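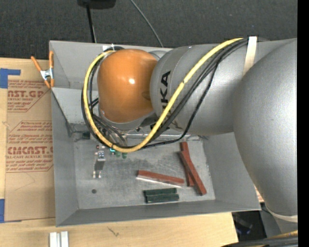

Cahier n° 11 – page 3

Qui sommes-nous

Mustska est un bureau d'essais installé à Lasholm. Nous répondons à une question que nos clients posent presque toujours de la même façon : est-ce qu'une machine peut déjà faire ce travail à notre place ? Le travail en question est rarement spectaculaire. Il s'agit de vider un bac, de trier des pièces, de ranger un tiroir, de plier du linge, de débarrasser un plan de travail. Nous essayons, nous notons ce qui se passe et nous remettons un rapport.

Nous ne fabriquons pas de robots et nous n'en vendons pas. Nos revenus viennent des essais et de l'abonnement aux cahiers, dont vous lisez une page.

Ce que nous testons

La prise dans un bac reste notre essai le plus demandé. Quelques barres brun rouge, deux blocs vert foncé, un bras KUKA orange et gris muni d'une petite pince : pour une personne, c'est l'affaire de quelques secondes. Pour une machine, deux barres qui se croisent posent déjà un problème d'ordre. Il faut prendre celle du dessus en premier, sans pousser l'autre contre la paroi. Deux blocs qui se touchent en posent un autre, car les doigts de la pince doivent trouver un passage. Les parois inclinées compliquent l'approche dès qu'une pièce se trouve près du bord.

Le deuxième groupe d'essais concerne la maison : vaisselle, linge, courses à ranger. Les objets y sont souples, fragiles ou transparents, et personne ne les pose deux fois au même endroit. Nous travaillons dans une cuisine et une buanderie aménagées au rez-de-chaussée, avec du mobilier courant.

Où en est-on

En atelier, beaucoup de tâches sont faisables à condition de bien choisir les pièces et l'éclairage. Des pièces rigides, peu variées, dans un bac connu : nous conseillons en général de passer à une étude chiffrée. Avec des pièces emmêlées, huilées ou brillantes, nous conseillons le plus souvent d'attendre, ou de garder un opérateur au poste pour les cas difficiles.

À la maison, notre réponse est plus courte. Certaines tâches isolées passent, lentement. L'enchaînement complet (trouver, prendre, transporter, ranger, recommencer avec autre chose) ne tient pas encore assez longtemps pour qu'on laisse la machine seule. Nous révisons cet avis chaque année en février.

Notre méthode

Chaque tâche est décrite par une fiche. Notre catalogue en compte 153, de la barre métallique au torchon. Une campagne peut comprendre jusqu'à 2 523 essais, échecs compris. Un essai repris à la main est compté comme un échec, même si la pièce finit au bon endroit. Le client reçoit les enregistrements avec le rapport.

Les bacs et les supports sont montés sur place, sur des tables en bois. Les montages de série viennent de l'atelier Garrido. Le relevé des résultats se fait dans Tesix, notre outil interne, que nous ne diffusons pas.

Travailler avec nous

Envoyez-nous une description de la tâche, une dizaine de pièces et, si possible, une courte vidéo du poste actuel. Nous répondons par écrit, avec un devis ou un refus motivé. Les visites du laboratoire de Lasholm ont lieu le matin à partir de 9 h, sur rendez-vous. Prévoir des chaussures fermées.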